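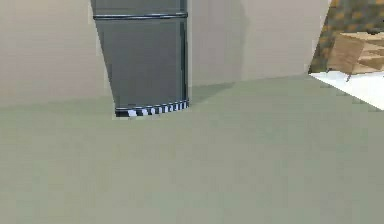
Hulwood Neighborhood Garden, minutes of the spring meeting, 15 Mar 2021

I'm taking the notes again, so if something is wrong please tell me and I'll fix it before the next meeting. I write the way I talk and I've given up trying to sound official.

We started late because half of us couldn't get the sound to work on the call. Once everyone could hear, we went through the notes from last time. One correction: I wrote that the Mansour Street gate would be painted green. It was supposed to say that the gate would be painted, and the color would be picked later. Fixed! The rest was approved.

Money

We have 489 dollars in the account after paying for the hose reels and the new padlock. Plot fees for this year are still coming in, and I'd say the mood was relaxed. One person asked whether we could lower the fee for folks who lost hours at work over the winter. Everybody liked that. What we settled on is that anyone can ask for a half fee, no form and no questions, and just write "half" on the envelope. We'll look at how that went in the fall.

The bigger money item was the grant. Wilell, the hardware place out past the rail yard, is giving out small grants for outdoor projects, and the most you can ask for is 2,000 dollars. We went around and around on what to ask for. I wanted a shade structure by the picnic tables (I burn in ten minutes, so I'm biased). A couple of people wanted to replace the compost bins, and someone else made a good case for a second water spigot at the low end, where you have to drag the hose past everyone's tomatoes to reach your own plot. We voted and the spigot won by a lot. I voted for it too in the end. The application asks for a drawing and a quote from a plumber, so those are on the to-do list at the bottom.

Plots

We have 36 plots and 3 of them are open right now. Two are in full sun along the fence and the other is the shady one by the maple that we always have trouble filling. There was a long talk about that one. Ideas included a pollinator patch, a kids' digging area, and just growing lettuce and mint in it for whoever wants some. I got quite excited about the digging area and talked too long, sorry! The people with plots next to it were worried about dirt ending up on their beds, fair enough. We're going to try the lettuce and mint this year – mint in buried pots only, please, we all remember the back corner – and bring up the kids' area again next spring.

The two sunny plots go to the top of the waiting list. I'll send those emails this week. If I don't get an answer in ten days I move on to the next name.

We also got stuck on the rule about weedy plots. The way it's written now, you get one warning and then you lose the plot, and it doesn't say how long you have after the warning. Last summer that made for some hard feelings. New wording, agreed by everybody on the call: you get a friendly note, then three weeks, then a phone call, and then we talk about it at a meeting. If you're sick or away, tell anyone at all and we'll find somebody to keep your plot watered.

Water

The city turns our line back on in the first half of April. Please don't open the main valve yourself before you see the sign go up on the shed door. The two older spigots need new washers and one of our plot holders offered to do both, thank you!

The rain barrels came through the winter fine except for the one by the shed, which has a crack down the side. We can patch it or get another one. Someone said that patches never hold on that kind of plastic and someone else said they've had one patched for six years, so we're going to patch it and see.

We talked about watering times again. Before nine in the morning or after six in the evening if you can manage it. If you can't, you can't, just don't leave a sprinkler going and walk home.

Soil and compost

The soil test came back from the county. We're fine on everything except nitrogen, and the beds along the south side are a bit low. The truckload of compost from Nusov Farm will be dumped by the gate the way it was last year, and we need people with wheelbarrows. Last year we only had two wheelbarrows and a lot of people standing around chatting (me included), so if you own one, bring it. Two buckets per square yard is plenty. The pile is for everyone and it does run out, so please don't fill up your car.

On our own compost bins: no meat, no cheese, no bread, no diseased tomato plants. The stickers on fruit don't break down either, and I spent part of my weekend picking them out of the finished stuff. Please peel them off at home! Cardboard is great, torn up small, no tape.

Seed swap

We're doing the swap outdoors this year, at the picnic tables, with masks on and everyone's seeds in envelopes. Write the plant, the year and anything you know about it on the outside. I have way too many beans, both pole and bush, and a purple carrot that did okay for me and terribly for my neighbor. Somebody asked for okra that does well in a short summer. If you have any, that person would be very happy.

Extra seedlings can go on the bench by the shed. Whatever's still on the bench after two days is free for people walking by.

Harvest supper

We didn't have one last year and we all missed it. Nobody wanted to promise anything yet, so we put a maybe on the last weekend in August, outdoors, bring your own plate and fork. If it looks okay by July we'll start a sign-up for dishes. There was a side conversation about whether we should have a tomato contest, and whether store-bought starts count against seed-grown ones, and I stopped writing things down for a while there because I was laughing. They count the same. That was voted on, for the record.

Other stuff

The lock combination changes on the first of the month and I'll email it out. Please don't write it on the fence post.

Dogs are okay on a leash on the main path and not in the beds. Same as before.

The bulletin board needs a new sheet of plastic over the front. I have a piece that might fit.

To do before next time

Draw up a map for the spigot grant: two people from the south side offered.
Get a plumber's quote: still needs somebody, please.
Email the waiting list: me.
Washers and barrel patch: taken.
Type up the new weed rule and tape it inside the shed: me.
Ask Nusov Farm for a delivery morning: taken.

Next meeting is in May, in person if we can do it, next to the picnic tables. Bring a chair.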